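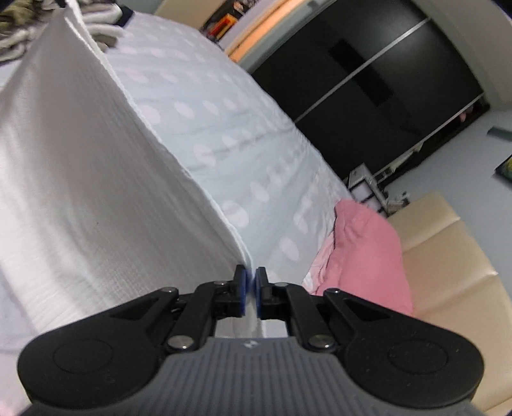

Wer mit Mitte dreißig noch einmal in die Schule geht, tut das selten aus einem einzigen Grund, und wenn man in Brarnorano herumfragt, warum jemand sich für den Abendkurs zum Schulabschluss angemeldet hat, bekommt man zuerst eine kurze Antwort und dann, wenn der Kaffee schon halb ausgetrunken ist, die lange. Die lange ist fast immer die interessantere. Sie handelt von Schichtplänen, von einem Meister, der damals gesagt hat, das Papier brauche doch kein Mensch, von Kindern, die plötzlich Hausaufgaben mit nach Hause bringen, bei denen man nicht mehr mitkommt. Und sie handelt davon, dass das Lernen dort stattfindet, wo eben Platz ist, zwischen Küche und Wäsche. Ein weißer, fein gerippter Stoff, in der Mitte zu einer hohen, spitzen Falte hochgezogen – viel mehr braucht es im Grunde nicht, um sich klarzumachen, wie ein Faltengebirge entsteht. Erdkunde ist im Abendkurs übrigens das beliebteste Fach, knapp vor Geschichte und mit weitem Abstand vor Mathematik.

29. Januar
Von Beatriz Abreu

Startseite Magazin Bildung Region Kultur Abo

Der Kurs trägt den etwas sperrigen Namen Drastivix, den einmal jemand auf einen Antrag geschrieben hat und den seither alle mit einem kleinen Seufzer benutzen. An zwei Abenden in der Woche treffen sich die Teilnehmer im Haus Brandão, einem langgestreckten Schulgebäude oberhalb der Bahnlinie, in dem vormittags Grundschüler sitzen und dessen Stühle entsprechend niedrig sind. Man gewöhnt sich daran, sagen alle, die länger als einen Monat dabei sind. Vierzig Plätze gibt es, und in diesem Winter sind sie zum ersten Mal alle besetzt.

Ich gebe gern zu, dass ich mit einer gewissen Skepsis hingefahren bin. Über Erwachsenenbildung wird viel Schönes geschrieben, meistens zum Auftakt, wenn der Bürgermeister ein Band durchschneidet und das Buffet noch unberührt ist. Was danach kommt, im zweiten oder dritten Winter, wenn die Heizung klopft und der Bus schon wieder nicht gewartet hat, liest man seltener. Mich hat gerade das interessiert, und so saß ich dann auf einem dieser niedrigen Stühle, die Knie ungefähr auf Höhe der Tischkante, und hörte einer Stunde über Prozentrechnung zu, in der es sehr lange um Rabatte auf Waschmaschinen ging und dann, ganz unvermittelt, um die Frage, ob ein Dispokredit eigentlich Wucher ist.

Geleitet wird die Stunde von Armindo Sampaio, einem großen, leisen Mann, der früher an der Mittelschule in Clundari unterrichtet hat und der die Angewohnheit besitzt, eine falsche Antwort erst einmal stehen zu lassen und nachzufragen, wie man auf sie gekommen ist. Das dauert. Manchmal dauert es so lange, dass die geplante Aufgabe gar nicht mehr drankommt. Aber ich habe an diesem Abend auch gesehen, wie eine Frau in der zweiten Reihe, die bis dahin kein Wort gesagt hatte, ihren Rechenweg vortrug, ihn mittendrin selbst korrigierte und danach so rot und so zufrieden dasaß, dass ich beinahe geklatscht hätte (ich habe es gelassen, es wäre ihr sicher peinlich gewesen).

Der lange Weg zum Zeugnis

Der Abschluss, um den es geht, ist der mittlere. Wer ihn hat, kann eine Ausbildung beginnen, die ihm vorher verschlossen war, oder im eigenen Betrieb in eine andere Lohngruppe rutschen, oder sich, und auch das kommt vor, einfach darüber freuen. Vorgesehen sind zwei Jahre. Viele brauchen länger, und die Kursordnung erlaubt das inzwischen ausdrücklich, nachdem man anfangs jeden, der eine Prüfung verschob, wieder ganz von vorn hatte beginnen lassen. Diese alte Regel hat, so erzählt es Sampaio, mehr Leute vertrieben als sämtliche Gleichungen zusammen.

Geändert wurde sie auf Drängen der Teilnehmer selbst. Es gab einen Brief an den Schulrat, zwei handgeschriebene Seiten, und es gab eine Sitzung, bei der es laut geworden sein muss, jedenfalls spricht man bis heute nur mit hochgezogenen Augenbrauen davon. Heraus kam eine Regelung, nach der bestandene Fächer gültig bleiben. Man kann Deutsch in einem Jahr machen und Mathematik im nächsten, man kann ein halbes Jahr aussetzen, wenn ein Kind kommt oder ein Vater gepflegt werden muss, und danach dort weitermachen, wo man aufgehört hat. Das klingt so selbstverständlich, dass man sich fragt, warum es jemals anders war.

Sérgio Cordeiro hat auf diese Weise vier Jahre gebraucht. Er fährt Lastwagen, meist nachts, und hat seine Vokabeln auf Parkplätzen gelernt, mit einer Stirnlampe und, wie er mir mit einigem Stolz vorführte, mit Karteikarten, die er in einer alten Brotdose aufbewahrt. Englisch war sein Schreckgespenst. Beim ersten Mal ist er durchgefallen, beim zweiten Mal hat er einen Aufsatz über seine Großmutter geschrieben, die ihr Leben lang Tomaten angebaut hat, und für diesen Aufsatz, sagt er, hätte er auch in seiner Muttersprache keine besseren Worte gefunden. Das Zeugnis liegt bei ihm zu Hause in einer Schublade. Aufhängen wollte er es nicht, das findet er übertrieben, aber die Schublade hat er für mich dann doch gleich zweimal aufgezogen.

Es gibt auch andere Geschichten, und es wäre unredlich, sie wegzulassen. Etliche hören auf. Sie hören im November auf, wenn es früh dunkel wird, und sie hören nach den ersten Noten auf, selbst wenn die gar nicht schlecht waren. Sampaio ruft jeden an, der zweimal gefehlt hat, das ist seine eiserne Gewohnheit, und er ruft wirklich an und schreibt keine Nachricht. Manche kommen danach wieder, andere nehmen nicht ab. Mit einem jungen Mann hat er einen halben Winter lang alle paar Wochen telefoniert, ohne dass von der Schule je die Rede gewesen wäre, über Fußball vor allem, und irgendwann im Frühjahr stand der junge Mann wieder in der Tür und fragte, ob sein Platz noch frei sei.
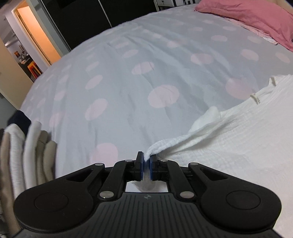 Bianca Costache sieht die Sache mit den Anrufen etwas nüchterner: Sie habe sich beim ersten Mal eher ertappt gefühlt als umworben, und geholfen habe ihr am Ende etwas ganz anderes, nämlich dass der Unterricht dreißig Minuten später anfing. Vorher sei sie jedes Mal mitten in der Stunde hereingeplatzt, mit nassen Haaren und schlechtem Gewissen, und habe den Anfang nie mitbekommen. »Man kann keinen Bruch kürzen, wenn man nicht dabei war, als er an die Tafel kam«, meint sie und lacht.

Dieser spätere Beginn ist auch so eine Geschichte. Jahrelang fing der Kurs zu einer Uhrzeit an, die sich nach dem Hausmeisterdienst richtete und die für alle, die im Einzelhandel arbeiten, schlicht nicht zu schaffen war. Man hatte das irgendwie hingenommen. Erst als im vergangenen April ein Fragebogen herumging, in dem es eigentlich um die Lehrbücher gehen sollte, schrieben die Leute an den Rand, was sie wirklich störte, und zwar fast alle dasselbe. Der Beginn wurde verschoben, der letzte Bus leider nicht, und so endet die Stunde jetzt mit einem allgemeinen Aufspringen und Mantelsuchen, bei dem die Hausaufgaben mehr gerufen als gestellt werden.

Was das alles kostet

Über Geld wird im Haus Brandão nicht gern gesprochen, aber man kommt nicht darum herum. Der Unterricht selbst ist gebührenfrei, die Lehrkräfte bezahlt der Bezirk, die Räume stellt die Gemeinde. Bleiben die Bücher, die Kopien, die Prüfungsgebühr und die Fahrten, und die sind für jemanden aus einem der oberen Dörfer im Tal von Clundari der dickste Brocken. Mehr als 900 Euro können da über die gesamte Kursdauer zusammenkommen. Wer sie nicht hat, soll einen Zuschuss beantragen können, und den gibt es auch, nur ist das Formular von einer Art, bei der man sich wünscht, man hätte den Abschluss schon.

Ich habe es mir zeigen lassen. Es verlangt unter anderem eine Bescheinigung darüber, dass man keine andere Bescheinigung besitzt. Sampaio füllt es inzwischen mit den Leuten gemeinsam aus, als Teil des Deutschunterrichts gewissermaßen, und behauptet, nirgends lasse sich der Konjunktiv so lebensnah üben. Der Bezirk hat eine Vereinfachung in Aussicht gestellt. Wann sie kommt, konnte mir am Telefon niemand sagen, man war aber sehr freundlich und hat mich dreimal weiterverbunden.

Dabei ginge es mit wenig besser. Eine Fahrkarte, die am Abend auch für Kursteilnehmer gilt und nicht nur für Schüler im amtlichen Sinn, stünde bei vielen ganz oben auf der Liste. Ein Bücherregal, aus dem man ausleihen darf, gibt es schon, zusammengetragen aus abgelegten Klassensätzen, mit Kritzeleien von Vierzehnjährigen an den Rändern. Manche davon sind ziemlich komisch, einige sogar richtig. Und dann ist da noch der Wunsch nach einer Kinderbetreuung, den fast jede der Mütter erwähnt hat, mit denen ich sprach, und auch zwei Väter.

Hường Cù bringt ihre Tochter einfach mit. Das Mädchen sitzt hinten, malt, und meldet sich gelegentlich, wenn vorn eine Frage gestellt wird, auf die es die Antwort weiß. Anfangs hat das für Unruhe gesorgt, inzwischen gehört es dazu. Ihre Mutter will nach der Prüfung eine Ausbildung zur Zahntechnikerin machen, sie hat schon ein Labor gefunden, das sie nehmen würde, und sie erzählt davon so schnell und so genau, mit Keramik und Wachs und Brennöfen, dass ich mit dem Mitschreiben kaum nachkam. Physik macht ihr noch Sorgen. Chemie dagegen, sagt sie, sei wie Kochen, nur dass man nichts davon essen dürfe.

Als ich ging, war vorn noch die Tafel voll, eine lange Rechnung mit zwei durchgestrichenen Zeilen in der Mitte. Jemand schrieb sie ab, schon im Mantel, die Mütze zwischen den Zähnen. Draußen lief der Motor des Busses. Die nächsten Prüfungen sind vor den Sommerferien, Anmeldungen für den neuen Kurs nimmt das Sekretariat im Haus Brandão während der Schulzeiten entgegen, am besten persönlich – das Telefon dort ist alt und hat seine Launen.

Mehr aus Bildung
Wenn der Schulbus eine Stunde braucht: unterwegs im Tal von Clundari
Kreide oder Bildschirm? Eine Grundschule in Brarnorano probiert beides
Nachhilfe unter Nachbarn
Das zweite Zeugnis: Leserbriefe zu unserer Serie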